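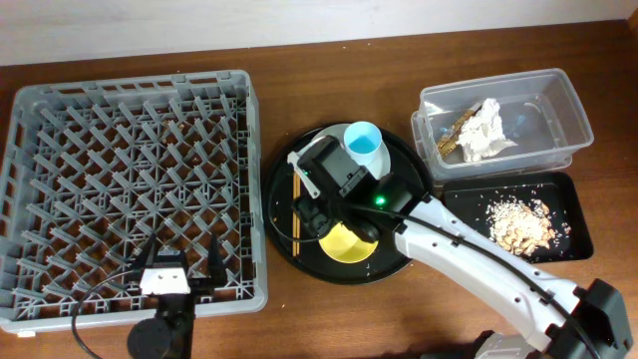
Dumisani Ngcobo wrote back after the first release that he liked the order forms well enough, but could not for the life of him work out which catalog a customer would see after logging in, and could the README please start with that. So it does now, and thank you!

Machala: customer catalogs and price lists for wholesale portals

Which catalog does a customer see?

Every customer account belongs to one group, and every group points to one catalog. When somebody logs in, Machala looks up the group, loads the catalog that goes with it, and then lays the price list over the top. If the account has no group yet, the customer gets the catalog called Default, with prices hidden. I went back and forth on hiding the prices, but a shop owner who forgets to assign a group would much sooner get a phone call than an order at the wrong price.

What you need

A running portal (Murus or Tondum, either is fine), an admin login, and your product list saved as a CSV file. If your list lives in a spreadsheet, export it with commas and not semicolons, please. I have answered more mail about semicolons than about everything else put together.

Getting started

1. Copy the machala folder into the extensions folder of your portal.
2. Log in as admin and go to Settings -> Extensions -> Machala -> Turn on.
3. Go to Catalogs -> Import and pick your CSV file.
4. Go to Customers -> Groups and choose a catalog for each group.
5. Click on Save, then log in with a test account and have a look around.

The import takes a little while on a long list. Mine has some 600 products in it and I usually go and put the kettle on. You can close the window in the meantime, the import carries on without you.

Columns in the CSV file

There are 6 columns: sku, name, unit, pack_size, price, group. The first two must be filled in on every row. Leave group empty and the product shows up for everyone. Prices use a point for the decimals, whatever your portal language is set to.

Known problems

Changing the name of a group does not change it in the price list, so you have to do it in both places.
On Tondum the search box ignores pack_size. Ginevra Palumbo sent in a fix and I hope to have it merged by November.
The old Malum import format is still read, but accented letters may come out garbled.

License and contact

MIT. Questions are very welcome in the issue tracker, long ones too. Please paste the first few lines of your CSV file with them, with the real prices taken out.

Last updated August 2022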